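Prodo Foundation opens applications for dog handling and wildlife contact program

GELENSKA — The Prodo Foundation for Hunting Dogs and Wildlife has opened applications for its spring training program for owners of working dogs. The program, held each May at the foundation's field station outside Gelenska, will admit 32 dogs and their handlers this season. It is intended for owners who hunt or patrol in districts where brown bears are regularly present.

The foundation's director, Hanna Hladun, announced the opening at a meeting of district representatives. She said that demand had grown steadily and that the station had received 300 inquiries before the application form was published.

"Many of the people who write to us have already had a close encounter in the woods," Hladun said. "They want to know whether their dog will hold its ground, and whether it will come back when called. Both questions matter, and the second is asked less often than it should be."

Under the new rules, no live bear will be used at any stage of training or assessment. The foundation ended contact trials with captive animals after a review by its animal welfare office, and the two bears formerly kept at the station have been moved to a forest enclosure at Skoryk. They will remain there permanently. The enclosure is closed to dogs and to the general public.

Training will instead rely on scent trails, recorded sound and a moving target built at the station workshop. Dogs will be judged on the distance they keep, the use of voice, and their response to recall at three points along a wooded course. A dog that closes in on the target and can't be called off will not receive a certificate but may be entered again the following season. 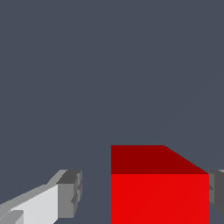 Who may apply

Applications are open to owners of laikas, hounds and mixed-breed working dogs between the ages of ten months and eight years. Each dog must have a current rabies vaccination and a veterinary statement issued within the past six months. Handlers must be at least 18 and must attend in person. A handler may enter no more than two dogs.

Half of the places are set aside for residents of the Gelenska and Dulia districts. Any of these that have not been filled by the closing date will be offered to applicants on the general list, in the order in which complete applications were received. Forms are available at the foundation's office and at the Dulia forestry station. Forms sent without the veterinary statement will be returned.

The course fee is unchanged from last year and includes kennel space, straw and drinking water for the dogs. Food for the dogs is not provided. Handlers may stay in the bunkhouse at the station or pitch a tent in the lower meadow, but dogs may not be kept overnight in vehicles.

Daily schedule

Field work will begin at 6 a.m. and pause at 10 a.m. to avoid the warmest part of the day. Afternoon sessions are held indoors and cover bear sign, safe travel in dense cover, storage of meat and hides in camp, and first aid for dogs. A separate evening talk will address the law on defensive use of firearms. Firearms may not be carried on the training course.

The senior instructor is Roksolana Melnychuk, a field biologist who has worked at the station for nine seasons. Melnychuk keeps the register of bear encounters reported in the two districts, which now contains 3,602 entries. Of these, 2,017 involved at least one dog.

According to Melnychuk, the register has shaped the course more than any other source. Many of the dogs described in it found a bear at some distance and then ran back to their owners with the animal behind them. In other reports the dog barked from a safe position and the bear left the area, often before the handler had seen it.

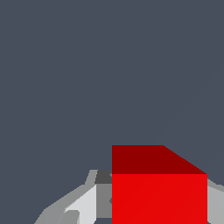 Those two outcomes can begin in the same way, Melnychuk said, and a young dog may show both within a single week. For that reason each dog will walk the course on at least four mornings before it is assessed, and the assessment will be carried out by an instructor who has not previously worked with the dog.

"I would ask owners not to bring a dog here in the hope that it will be made brave," she said. "We look for a dog that thinks — one that stays back, keeps talking, and knows where its person is."

Owners whose dogs show lasting fear on the scent trails will be advised to withdraw them. In such cases the unused part of the fee will be refunded, and the handler may remain for the indoor sessions at no further cost.

Access to the area

During the training period the forest road between the station and the Dulia ford will be closed to private vehicles from 5 a.m. until noon. Foot access to the river will remain open along the east bank. Residents who graze livestock near the ford have been asked to keep herd dogs on the far side of the river during those hours, as loose dogs may cross the scent trails and spoil the morning's work.

The foundation also reminds residents that bears are leaving their dens at this time of year. Fresh tracks, damaged beehives and carcasses should be reported to the district forestry office before anyone returns to the site. Reports may be made by telephone or in person and will be added to the register — the name of the person reporting is not published.

Applicants will be notified of the outcome by mail. Those offered a place must confirm it within ten days and should state on the reply form whether they will need kennel space for one dog or two.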